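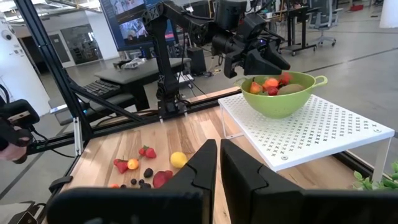
The fruit table, Saturday

I've been promising to put these up since we got back from Stambridge, so here they are at last! If you've been reading for a while you'll know I have a weakness for a green bowl, and the fruit table was my favourite corner of the whole day. I took far too many pictures (100, oops) and have whittled them down to the ones I keep going back to.

Bowl, herbs and a knife

I do love lime green against pale wood. The strawberries look lovely with the kiwi tucked in at the back, and the leafy bunch behind gives it all a bit of height. I've been after a short dark blade like this one for my own kitchen, mine is a great long thing that's hopeless for strawberries.

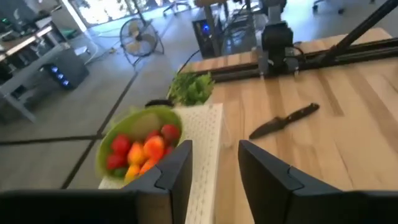 The little white table

I want one of these so badly. It's only a small thing with slender legs, but popping the bowl up on it makes such a difference, and you get all that space underneath for a jar or two. Kurup had something similar in the spring for 25 pounds and I dithered until they'd gone. Typical me.
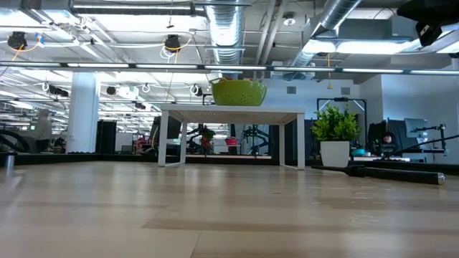 Anyway, I've since measured my worktop and 14 inches is the most I can squeeze in next to the kettle, so if anyone spots one that size, please shout. Nerach only seem to do them in grey.

Fruit all over the place

My favourite of the lot, I think. I like a full bowl as much as anyone, but there's something cheerful about a lemon left out on its own with a few bits scattered round it.
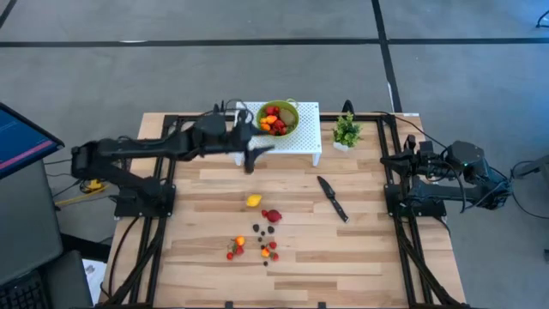
Lemon, knife and the little plant in its white pot.

More from Stambridge next week, mostly teapots.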